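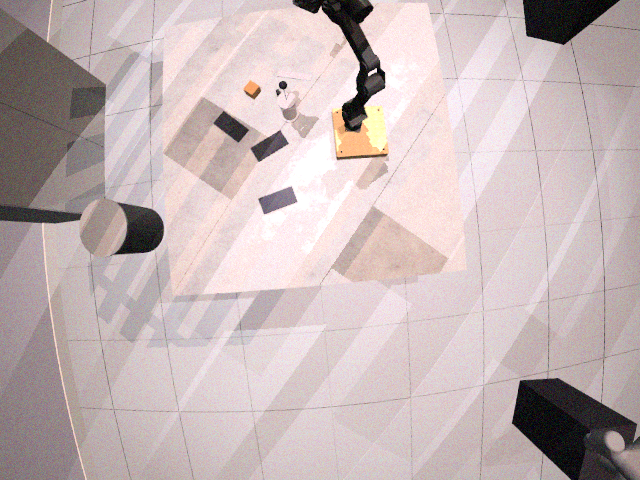 Lighter glass, same spirit: Urkora rethinks the 70cl bottle
Oct 22, 2018
Words: Natalia Huerta

When Urkora began selling its aged plum brandy outside its home market, the bottle weighed more than the liquid inside it. The thick base and heavy shoulders suited the back bar, but they added to freight costs on every pallet and attracted questions from retail buyers with packaging targets to meet.

The replacement, which ships to wholesalers from March, takes 173 grams out of each bottle. Most of that comes from the base, where the punt has been made shallower and the glass spread more evenly towards the heel. The height and the diameter at the label panel are unchanged, so existing cartons and dividers can still be used.

"We set the outside dimensions first and would not move them," says Borislav Spahić, packaging manager at Urkora. "A new carton means a new pallet pattern, and then the saving starts to disappear."

The glass is made by Sorensen, which ran seven trial moulds before settling on a wall profile. Early samples passed the vertical load test but failed at the shoulder when bottles knocked together on the conveyor. A slightly wider shoulder radius solved the problem. Line speed at the bottling hall was held at 40 bottles a minute during trials and has not yet been raised.

Closures proved harder. Urkora wanted to keep a natural cork stopper, but the old turned-wood head made the lighter bottle top-heavy. Troltier supplied a hollow head in stained beech with the same outer shape. Tonantzin Rosales, who handled the closure work there, says extraction force was kept within the range of the earlier stopper.

The label has changed less. Tunitz redrew the lettering and moved the age statement above the brand name, printed on an uncoated cotton stock with a single copper foil. The paper is treated to survive up to 200 minutes in an ice bucket.

Urkora will sell through its remaining heavy bottles before the switch, so both versions will be on shelves for a time. The miniature keeps its present glass. A magnum is under review, with Sorensen due to quote for the mould before the end of the year.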